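Trumine: recetario abierto de cocina en barro

Versión de octubre

Trumine es una colección de recetas de cocina en barro, transcritas de cuadernos familiares y pasadas a un formato que se puede buscar, filtrar y cocinar. Empezó como una carpeta compartida entre dos personas que se mandaban fotos de páginas manchadas de aceite, y ahora reúne 400 recetas con sus variantes, sus notas al margen y sus discusiones sobre si el arroz lleva o no lleva cebolla. ¡Nos encanta que haya crecido tanto!

Mantienen el proyecto Athina Zervas (transcripción, glosario, griego) y Aurelio Carretero (formato, revisión, castellano).

Qué hay en el repositorio

recetas/ – un archivo de texto por receta, en UTF-8
cuadernos.csv – procedencia de cada receta: cuaderno, página, década aproximada, comarca si se conoce
glosario.csv – nombres de recipientes y técnicas, con sus equivalencias
notas/ – comentarios de quienes han cocinado las recetas
herramientas/ – el validador y el conversor a PDF

Los cuadernos son 16. El más largo es el que llamamos Weerasinghe, por el apellido escrito en la tapa, y es una maravilla: mezcla currys en olla de barro con potajes de vigilia, y la misma mano apunta precios del pescado entre una receta y otra. Hemos conservado esos apuntes en el campo "margen", porque quitarlos nos daba mucha pena y porque a veces son la única pista para fechar una página.

Campos de cada receta

titulo: tal como aparece en el cuaderno, con su ortografía
titulo_norm: versión normalizada para búsquedas
recipiente: cazuela, olla, puchero, cuenco, tajín u otro
fuego: directo, horno, brasa, sin fuego
raciones: número o vacío (muchas dicen "para los de casa" y se quedan vacías)
ingredientes: lista con cantidad, unidad original y unidad convertida
pasos: texto corrido, sin partir
margen: todo lo que no es receta
dudas: palabras ilegibles o lecturas inseguras, entre corchetes

Las unidades originales no se tocan nunca. Si el cuaderno dice "una jícara de leche", la jícara se queda, y al lado va la conversión. Para las medidas caseras usamos la tabla Fundlow, que montó Aurelio midiendo tazas, jícaras y cucharones con agua y una balanza de cocina durante un invierno entero. Está en glosario.csv, pestaña por pestaña convertida a filas, con el margen de error de cada una.

Cómo se transcribió

Cada página la leyó una persona y la revisó otra. Cuando no se ponían de acuerdo, la lectura fue a "dudas" con las dos versiones. Hay más de 40 casos sin resolver y agradecemos muchísimo cualquier ayuda, sobre todo con la letra del cuaderno Nukov, que aprieta las eses hasta que parecen íes y abrevia "cucharada" de cinco maneras distintas.

Las recetas duplicadas no se fusionan. Si dos cuadernos traen las mismas lentejas, hay dos archivos enlazados por el campo "parecida_a". Comparar versiones es de lo más divertido de esta colección: la misma salsa gana ajo en una casa y lo pierde en la de al lado.

Recipientes

La categoría "cuenco" reúne piezas que van a la mesa o que contienen a otra pieza. La categoría "olla" es para cocer. Los casos mixtos llevan las dos etiquetas separadas por punto y coma.
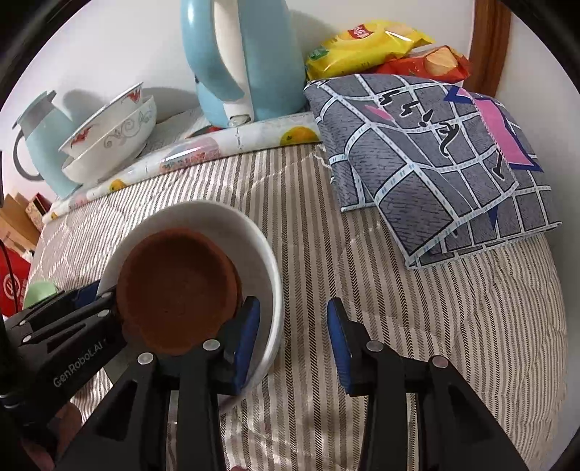
Pieza de barro de boca abierta dentro de un cuenco blanco.

El glosario incluye también instrucciones de curado, que cambian bastante de un cuaderno a otro: remojo de una noche, ajo frotado por la base, leche hervida a fuego lento. Las recogemos tal cual. Si vas a cocinar con barro antiguo, comprueba antes que el esmalte sea apto para alimentos; los cuadernos no dicen nada de eso.

Limitaciones conocidas

Los tiempos de cocción son orientativos y en muchos casos no existen ("hasta que esté"). Las temperaturas de horno son interpretación nuestra y van marcadas con un asterisco. El griego está transliterado solo en los títulos. Hay mucha legumbre y muy poco dulce.

Cómo colaborar

Abre una incidencia con el nombre del archivo y la línea. Si has cocinado una receta, ¡cuéntanoslo en notas/! Basta con un párrafo: qué recipiente usaste, qué cambiaste, cuánto tardó. Antes de enviar cambios, pasa el validador de herramientas/, que avisa de campos vacíos y de unidades sin conversión.

Licencia

Textos y tablas: CC BY 4.0. Herramientas: MIT. Para citar: Zervas, A. y Carretero, A., Trumine: recetario abierto de cocina en barro.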